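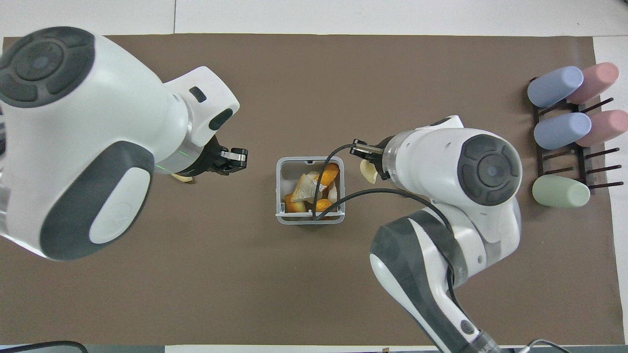

Figure 1. Open scrap bin on a worktable mat, with cups on a peg rack to the right.

3. Tabletop bins and the sorting of small waste

3.1 Background

Studies of household waste usually start at the curb. What happens to small scraps before they reach the kitchen trash or the recycling cart has received less attention, partly due to the low weight involved. Paper trimmings, thread ends, tape, and bits of packaging add little to a weekly collection. They do, however, make up a large share of the pieces that end up in the wrong stream, and sorting plants have trouble with anything smaller than a playing card.

Earlier work by Tymoshchuk looked at home sewing and paper craft in the Skinville area and found that people who kept a small bin on the work surface (the type in Figure 1) tended to empty it all at once into whichever larger container was closest. The contents were mixed by then, and few people went back through them. Tymoshchuk called this the "single tip" and treated it as the main point at which recyclable scraps were lost. We use the same term.

3.2 Setting and diaries

The diary study covered two towns, Skinville and Cilcombe. Both have weekly trash pickup and accept clean paper and card in the same cart. They differ in textiles: Cilcombe has a drop-off point run by Moroz, a fiber recycler, and Skinville has none. A total of 154 people returned usable diaries. Each person noted what was in the tabletop bin when it was emptied, where it was emptied, and whether anything was taken out first. Those who did not own a tabletop bin were asked to use any small open container they had at home.

Diaries were kept on paper. An early trial with a phone form gave shorter entries, and people often filled it in late at night from memory. The paper sheets were slower to code but gave more detail, including remarks in the margin that we had not asked for. The last set was received on 2/14/21. After duplicates and blank sheets were removed, nearly 2,000 entries remained.

3.3 Results

Distance to the larger container was the strongest influence on where scraps went. In homes where the recycling cart or an indoor paper box stood in the same room as the worktable, paper scraps were more likely to be kept apart. When the paper box was in a hallway or garage, most entries recorded a single tip into the kitchen trash, even among people who described themselves as careful recyclers.

The Moroz drop-off had a smaller effect than expected. Cilcombe diaries mention it often, but mainly for worn clothing and bed linen. Fabric scraps were seldom saved for it. Several people wrote that they assumed small pieces would be refused. The sign at the site says nothing about size either way.

Bin shape also mattered somewhat. Shallow bins were emptied more often and held fewer kinds of material at one time. Deep bins were emptied less often, and the entries for them include more food wrappers and tissues, which spoil the paper around them. Bins with a divider, sold locally under the name Cudutano, were used as intended at first. In later entries the two sides were commonly described as mixed. We do not have enough Cudutano users to say whether this would hold in a larger group.

3.4 Limits

Keeping a diary may change how a person sorts. We expected sorting to be best in the first sheets and to fall off later, and this was true for Skinville but less clear for Cilcombe. The entries are also self-reported, and we did not weigh or inspect any scraps. Materials such as coated paper and felt are easy to misname, so we grouped them broadly when coding.

Related articles
Paper tape and coated card in mixed household recycling
Textile drop-off points in small towns: signs, hours, and use
Diary methods for low-weight waste
Kitchen trash as the default container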